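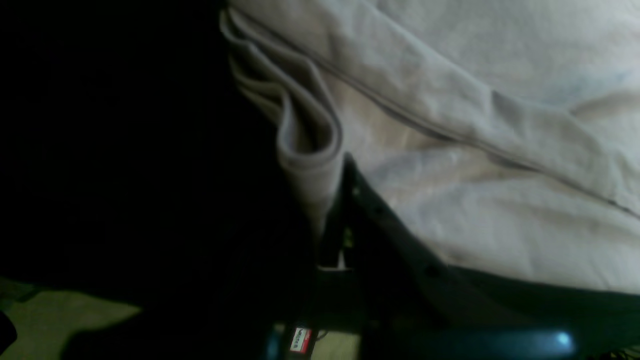

浅色织物的折叠，最近重新整理了一遍做法，贴出来请各位挑毛病。我这边的固定尺寸是层板净深38厘米，折好的宽度不能超过36。手上这一件是米白色的，布面发皱，左边几层已经叠起来，对折处是圆鼓鼓的一圈，没有压实；中间斜着一道缝线，缝线下面的布拱起来一块。问题就出在缝线上：折线与缝线斜交，叠到第三层以后边缘必然错开，放进层板之后朝外的一面不齐。目前的处理是先把缝线理直再定折线，折完静置，不压重物。想问两点：一、折线应当平行于缝线还是平行于布边；二、对折处要不要压死。

2楼 棉麻仓库
平行于布边。缝线在洗涤之后的收缩率和面料不一样，拿它当基准，每次折出来的尺寸都会变。布边也会变形，但变形是整体的，左右两侧差得不多。

3楼 斜纹二上一
不同意2楼。布边是裁切边还是织边要先分清。织边可以当基准，裁切后包缝的边不行，包缝线一紧，边就起波浪。楼主这件如果中间有拼缝，拼缝两侧很可能是两片料，经向未必一致，这时候以拼缝为基准反而误差小。

4楼 棉麻仓库
回3楼：两片料经向不一致的，属于裁剪问题，折叠解决不了。按布边折，至少外轮廓是方的。层板上看的就是外轮廓。

5楼 Adelmo Guerra
我在Deldale做过几年布草间，中文写得不好，请见谅。我们的规定是对折处不压。压死的折痕在浅色布上很明显，下一次铺开需要蒸汽才能去掉。圆的折边占高度，一叠最多放11件，再多就往前倒。

6楼 低温烘干
补充高度数据。我用的是Jusar的抽屉分隔件，内高147毫米，圆边折法放2件就到顶了，再塞就要压。压死折边可以放4件，但是拿出来折痕确实重。所以压不压取决于容器，没有统一答案。层板开放式的不用压，抽屉式的只能压。

7楼（楼主）
回3楼：查过了，布边是包缝的，摸上去有轻微波浪。缝线两侧的料手感一致，经向还没有对过，等光线好的时候再看。
回6楼：我是开放层板，上下间距足够，高度不是限制，限制只在深度方向。

8楼 斜纹二上一
包缝边有波浪，那就不要用布边了。建议做法：
铺平，从缝线中点向两端推平，不要从一端推到另一端。
在缝线两侧各取等距的点，做两个记号，用水消笔，先在不显眼的地方试。
以两个记号的连线为第一条折线，后面的折线全部与它平行。
折第三层之前检查一次外缘，错位超过5毫米就退回去重来。

9楼 棉麻仓库
家用没有必要做记号。放一块36厘米宽的硬纸板当芯，绕着折，折完抽掉。宽度由纸板决定，和缝线、布边都没有关系。我家里从九月份换成这个办法以后就没再量过。

10楼 斜纹二上一
纸板只能控制宽度，控制不了斜度。起手歪一度，绕到最后一层，端头会斜出去一截。而且绕折的东西抽芯以后内层是松的，放几天会塌。

11楼 低温烘干
纸板法我试过，薄料可以，厚料不行。厚料每绕一层外周长增加一截，内外层长度差会把外层拉紧、内层挤皱。来回叠（风琴式）没有这个累积，缺点是两侧都有折边，朝外那侧不好看。

12楼 晾衣杆高度一米九
插一句，拱起来的那一块先不要急着往下按。缝线附近拱起常见的原因有两个，一是缝的时候上下层送布不匀，二是洗后缝线缩了。前者怎么推都推不平，后者沿缝线方向轻轻拉一下再喷少量水，晾干后会好很多。先分辨清楚再折，不然空气夹在里面，上面几层都跟着偏。

13楼（楼主）
按12楼的办法试了，沿缝线拉伸以后拱起减小，没有完全消失，估计两种原因都有一点。随后按8楼的做法折了一次，记号省掉，用直尺比着。结果宽度35.5厘米，外缘错位约2毫米，可以接受。对折处没有压。

14楼 Adelmo Guerra
结果不错。建议存放的时候圆边朝外，开口朝里，取的时候整叠不会散。还有，同一叠里上下件的缝线位置错开放，否则鼓起的地方叠在一起，整叠会往一边斜。

15楼 棉麻仓库
圆边朝外同意。缝线错开我认为意义不大，上下件翻个面效果一样，还省得记。至于基准，我保留意见，换一件布边平整的，照样是按布边折得快。

16楼 针距三毫米
问一下，层板上要不要垫纸？我的板子是Trusora的，表面有点涩，抽底下一件的时候会把折边带歪。

17楼 低温烘干
垫一张无酸纸，裁得比层板浅1厘米，不要露出来。不要垫带印刷的纸，浅色布放久了会沾色。

18楼（楼主）
17楼说的纸我用的是Dalgleish的，偏薄，容易跟着布一起滑出来，后来在靠里的两个角贴了可移胶才固定住。缝线两侧的经向对过之后，我再回来补3楼的问题。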